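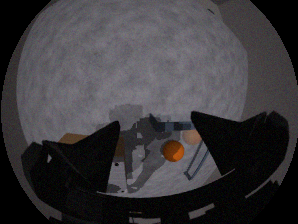 Wrist view from the simulator, gripper open over the object cluster. Orange ball between the fingers.

Workshop notebook – open day preparation and visit record
Date: 07/05/2021
Entry by: Nerea Gallardo
Present: Ainhoa Toledo, Benito Pastor, Rodrigo Alcaraz (morning only)

Purpose. To record the simulated grasping demonstration given to the visiting party from Tedmont, and to list the changes required before the public open day in June. The visit was hosted in the second-floor workshop. The simulator ran on the Galen workstation, with the display mirrored to the wall screen.

Setup. Rodrigo loaded the tabletop workspace at 0840. The scene file was the one used in last month's internal review, with the mottled grey surface retained. Image noise was left on at the default level. Ainhoa had asked for it to be switched off for visitors, but the grasp planner was tuned with noise enabled and there was no time to repeat the tuning. The round wrist view was shown at full size, and the planner log was kept in a side window.

The visitors arrived in two groups of six. Benito gave the introduction to each group and I operated the simulator.

Demonstration, first group. The target was the orange ball. The run was stopped before the approach so that the visitors could look at the wrist view and ask questions. Several of them had difficulty reading it. The fingers are nearly as dark as the border of the view, and one visitor took the left finger for part of the table edge. The paler ball next to the orange one also drew a question – whether the planner could mistake one for the other. Benito explained that the target is chosen by color and position together, and that the two would be scored separately. We then resumed. The first attempt closed short of the ball and was repeated from the same start position. The second attempt lifted it.

Demonstration, second group. Same scene, same target, one attempt, successful. A member of this group asked why the shadows are so heavy in the middle of the workspace. I replied that the light is placed to give the planner a difficult case. Araceli Villalobos has since pointed out by message that this was true of the earlier Vidal scenes and that the present light position was simply carried over. The answer should be corrected when we write to Tedmont.

Run settings, for reference:
Planner iteration limit: 600
Approach speed setting: 200
Random seed: 162
All other values as in the Tuvura configuration file. The seed was kept fixed for both groups.

Observations. The wrist view is useful to us and confusing to people who have not seen one before. In the present scene the brown box-like object is largely behind the left finger, and the blue bar runs behind the tip of the right one. Visitors asked what these objects were, and we had to switch to the overhead view to answer. Showing the overhead view first would have saved several minutes with each group.

The planner log was not read by anyone and took up a third of the screen. Ainhoa proposes removing it. Benito would prefer to keep it in reduced form for technical visitors. Left open.

Actions before June
Rodrigo – lighten the finger material in the display version only; planner input to remain unchanged.
Ainhoa – prepare a second scene with the objects farther apart.
Benito – shorten the introduction and move the question period to the end.
Nerea – send the correction on lighting to Tedmont; find out why the first attempt closed short, given the fixed seed.

Note added after the session: the log for the first attempt was overwritten by the second. Logging to separate files is to be enabled before any further runs.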